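Friday, September, club notebook

Back on the box task tonight, me and Juraj Zeman. Anqi Li reset the logger before she left, so we started from clean numbers — 511 takes kept, 664 recorded. The target for the Rodlow meet is still 1,000 kept, and I think we get there if people stop talking to whoever is on the grippers (me included!).

The left one still feels stiffer than the right. Juraj wants to swap the spring, I want to try grease first. We'll see who wins.

Take 21 is mislabeled, please don't delete it, I just need to fix the name. Also, someone walked off with the good hex key again.

White box with the green lid, both views: 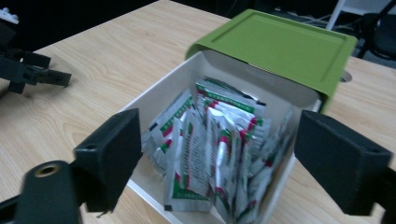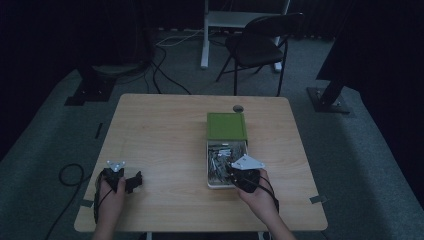 Photos: Dinesh Kanagaratnam / Vovbridge Robotics Club

Next time: grease, then a short run with Drahomíra on the left hand — she's way steadier than I am.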